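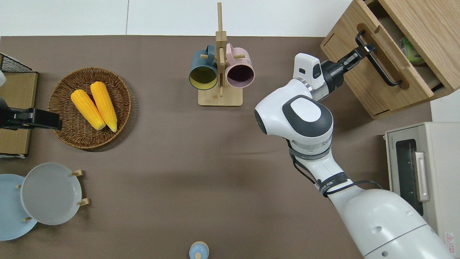
编篮里的两根黄玉米

2021年6月28日 闷热，傍晚起了点风

领带做成了！第一条能戴出门的领带！必须趁今晚还兴奋着赶紧写下来，不然明天一上班又什么都忘了。

先说料子。墨绿底子，上面是很小的锈红色菱形，Fletora上个月清仓的时候买的，真丝斜纹，拿在手里沉沉的，揉一把松开，褶子自己慢慢就散了。当时在店里转了两圈，放下又拿起来，最后一共花了1,130块，连里衬和一小块做内里的素绸都算在里面。回家的路上有点心虚，毕竟这个价钱能买好几条现成的了。可是现成的没有这个绿！我找这种绿找了好久，商场里的不是发亮就是发灰，要不就偏蓝，配我那件驼色外套怎么看都别扭。

上一条失败得很彻底，用的是棉布，图便宜练手，结果裁的时候偷懒没有按四十五度斜裁，想着差一点点没关系嘛。做完一戴，大头那边像拧毛巾一样往左边转，走几步就翻过来给人看背面。拆了，现在垫在熨斗底下。所以这次光是找斜线我就找了快一个晚上，把料子铺在地板上，拿长尺比来比去，用粉片画了擦、擦了画，画好以后又对着灯看纱线的走向。真丝滑得要命，手肘稍微碰一下整块就跑了，后来学聪明了，底下垫一层薄棉纸，别针别在缝份里，连纸一起剪。剪刀下去的那一下我是屏着气的，剪完才发现肩膀都酸了。

领带要裁三片，大头、中段、小头，接缝也得是斜的。接好以后分开熨，熨斗温度调低，隔一块布，不能来回推，只能按下去、提起来、再按下去。我很喜欢这个动作，慢慢的，缝头一点一点服帖下去，菱形居然也对上了大半！有一处错开了一点，在脖子后面，翻下领子就看不见，我决定不管它。

最难的是尖头。里面那块素绸要和面料在尖上汇到一起，翻过来的时候角要利落，不能鼓，也不能露出里子的颜色。翻第一次，鼓了一个小包，像鼻子。拆。翻第二次，角歪。再拆。这时候给Hwa-young Do打了个电话（她在做衬衫和领带的铺子里待过好些年，手比我稳一百倍），她也不急，在那头一边吃饭一边听我抱怨，听完说你是不是把缝头全塞进去了没修。我一看，还真是！修成阶梯状，一层比一层短，再把尖上横着缝一小针，翻出来，漂亮得我叫了一声，把隔壁的狗都叫醒了。

她还顺便教了我一件事，滑针。就是背后那道长缝，从大头缝到小头，用一根线，缝得松松的，末尾留一个线圈不剪断，藏在里面。这样领带打结拉扯的时候，面料可以顺着线来回走，不会崩。我以前看旧领带里面有个线圈，一直以为是没收好的线头，还剪过！剪的是爸爸那条Dornitz，酒红色的，剪完没多久中间就开了口。现在想起来真是对不住那条领带。明天回去找找看还在不在，要是还在，我想试着把它重新缝起来，里衬应该还是好的，摸着比我买的还厚实。

线用的是Mikura的丝线，颜色叫“苔”，我本来觉得跟面料差了一点，缝上去以后完全看不出来。穿针穿得眼睛疼，线太滑，针鼻又小，后来过了一遍蜂蜡才听话。长缝缝了一整部电影的时间，电影讲了什么我也不知道，就听见里面一直在下雨。针距越缝越匀，前面一段像喝醉了，后面一段可以拿出去见人。Hwa-young说手缝就该看得出是手缝，我愿意相信她这句话！

缝完以后不能压扁，这点我特别注意了。外面买的有些领带被压得像书签，边上一道死折，没有一点弹性。我把厚纸板剪成条塞进去，只用蒸汽在上面悬着走一遍，抽掉纸板，边是圆的，鼓鼓的，有一点呼吸的样子。宽度我做了八厘米，比现在流行的要宽一点，可是我的外套驳头宽，窄了会显得小气。

打结试了几种。温莎结太大，面料本身厚，顶在领口那里像塞了个核桃。半温莎还行。最后还是最普通的四手结最好看，稍微歪一点，底下捏出一个小窝，绿色在窝里暗下去，两边的锈红菱形跑上来，站在镜子前面我来来回回解了打、打了解，衬衫都没换，上面还是睡裤，样子一定很滑稽，可我就是舍不得摘。

配什么也试了。白衬衫，稳。浅蓝细条纹，意外地好。那件粉的不行，跟过圣诞节一样。口袋巾我原来想用剩下的料子做一条一模一样的，Hwa-young听了直喊不要，说一模一样的成套货像租来的礼服，要用颜色去呼应，花样要不同。我翻了翻抽屉，有一块旧的象牙白亚麻，边上是一圈细细的锈红，塞进口袋只露一条平平的边，哎呀，太对了！就是卷边有点脱线，改天重新卷一下。卷边我还不会，看别人做的时候手指把布边一捻一滚，针从底下穿过去，几针拉紧就成了一根小圆棱，看着像变戏法。下一个就学这个。

还剩一小块料子，长条的，不够做领带，应该够做一个领结。样子在脑子里转了一晚上了，蝙蝠翼的那种，直直的，不要蝴蝶的。领结要能调长短，得去找那种小钩子和小滑扣，上次在Arancibia看到过一整排，有古铜色的，一包16个，我当时还想谁要那么多，现在觉得一包刚刚好，反正以后要做很多条！爸爸一条，舅舅一条，弟弟婚礼那天男方那边的几个人也可以都用同一块料子，不过弟弟自己还没点头，他嫌麻烦，说戴个现成的就得了。等他看见这条再说。

婚礼在12月，时间足够。我今天心算了一下，如果伴郎加上他自己一共4条，连料子带里衬，2,000块的预算能拿下来，前提是不能再挑今天这个级别的斜纹。也许用羊毛丝混的？冬天，有一点绒面的，深酒红或者烟灰，拍照也不会反光。要先要几块样布，放在窗边白天看看、晚上灯下再看看。我吃过灯光的亏，在店里明明是藏青，回家成了紫的。

对了，记几条给自己，下次翻回来看：

尖头缝头一定修阶梯。
棉纸垫在下面，粉片要削薄。
里衬比面料净样每边小一点点，这次小头那里里衬宽了，折起来有点顶，下次再修窄。
保持环别忘了先缝！这次是缝完长缝才想起来后面那个小环，只好硬着头皮补上去，针脚不太好看，好在穿过去小头能卡得住。
套结用双线，拉紧以后多绕一道。

背面那个小环旁边我还空着一块地方，想绣个什么。名字缩写好像太正经，绣个日子又嫌长。小小的一片叶子？绣线倒是有，锈红的那支还剩半支。不急，挂着想两天。

领带现在卷起来放在枕头边上的盒子里，Hwa-young说做完要卷着放一晚，让它自己歇一歇，明天再挂。刚才又打开看了一眼，再看最后一眼就关灯。明天穿浅蓝条纹的那件，得早起熨领子。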